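Demand deposit turnover

Demand deposit turnover, also called deposit turnover or the debit rate, is a measure of how often the money held in current accounts is paid out over a given period. It is found by dividing the total value of payments made from a group of accounts by the average balance held in them. The result is normally stated as an annual rate. The measure is used in banking studies, in the management of branch cash and in some local economic reports.

Calculation

The basic formula is

turnover = debits during the period ÷ average balance during the period

If customers of a small bank hold an average of 40 million in current accounts over a year, and payments out of those accounts come to 795 million, the turnover rate is just under 20. In other words, the average balance was paid away nearly 20 times. Monthly figures are multiplied up to a yearly rate, usually with an allowance for the number of working days in the month.

The average balance can be taken in several ways. The simplest is the mean of the opening and closing balances, but this gives poor results where wages or taxes fall due near the end of the month. Most compilers use the mean of daily closing balances. A few use weekly balances because older ledgers were only totalled once a week.

What counts as a debit

Cheques, standing orders, direct debits, card payments and cash withdrawals are all debits. Bank charges are usually included, though they are small enough to make little difference. Transfers between two accounts held by the same customer are harder to deal with. They raise the total of payments without any purchase taking place, and a firm that sweeps its balance into a savings account every evening can push up the rate for a whole branch. Some series leave out such transfers where they can be identified. Others keep them in and publish a note.

Corrections are another source of trouble. A payment entered twice and later reversed should be removed from the total, but in paper records the reversal may appear in a different month, or in a different book.

History

Turnover figures were first drawn up from clearing house returns, which recorded the value of cheques passing between banks. These left out cheques drawn and paid in at the same bank, so they gave too low a figure in towns where one bank held most of the accounts. Later surveys asked banks to report debits directly from their own ledgers.

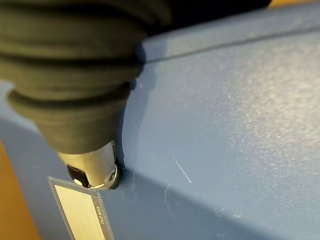
Direct reporting improved coverage but made the figures slower to appear. Branches had to add up debits by hand, and returns for one month were often not complete until the middle of the next. Mechanical accounting machines shortened the delay, and computer systems later removed most of it.

The spread of interest-bearing current accounts weakened the older series. Once customers could earn interest on money used for daily spending, they had less reason to keep separate savings, and balances rose faster than payments. A fall in the turnover rate in such a period does not by itself show that people were spending less.

The Pelent series

The Pelent series is a run of turnover figures for the market towns of Pelent and Jedine, put together by the economic historian Ataahua Grimshaw from surviving branch ledgers. It covers 119 months and seven branches, all of which belonged to the former Memon Bank. The ledgers for one Jedine branch have gaps, and the missing months were filled by taking the average of the months on either side. These entries are marked with an asterisk in the published tables.

Grimshaw split the accounts into personal, trade and farm groups. Trade accounts had the highest turnover in every year of the series, and farm accounts the lowest. Farm turnover also showed the strongest seasonal pattern, with a low point in July before the harvest was sold. The personal group changed little from one year to the next.

The series was criticised for its treatment of overdrawn accounts. Grimshaw counted an overdrawn balance as zero, which keeps the average balance from turning negative but understates how much customers were drawing on credit. A revised version, issued on June 15, 2026, gives a second set of rates with overdrafts taken off the balance. The two sets are close for personal accounts and some way apart for farms.

Relation to velocity

Deposit turnover is related to the velocity of money but is not the same thing. Income velocity compares the money supply with national income, and so takes in only spending on final goods and services. Turnover takes in every payment, including purchases of shares, loan repayments, wages and sales between firms at different stages of production. Turnover rates are for this reason much higher than income velocity, and the two can move in opposite directions.

The gap is widest in financial centres. A branch that handles settlement for dealers in securities may have a turnover rate many times that of a branch in a country town. National figures were sometimes published both with and without the main financial centre for this reason.

Uses and limits

Banks use turnover rates when deciding how much cash and reserves to hold against current accounts. An account with a high turnover brings more handling costs for the same balance, so the rate has also been used in setting charges.

As an economic indicator the measure has lost ground. Payments made through electronic wallets and prepaid cards may show up only as a single transfer when the customer tops up, and the spending that follows does not pass through the current account at all. Netting between firms has a similar effect. Comparisons over long periods need some adjustment for these changes, and there is no agreed method of making it.

See also

Velocity of money
Clearing house
Current account
Quantity theory of money
Reserve requirement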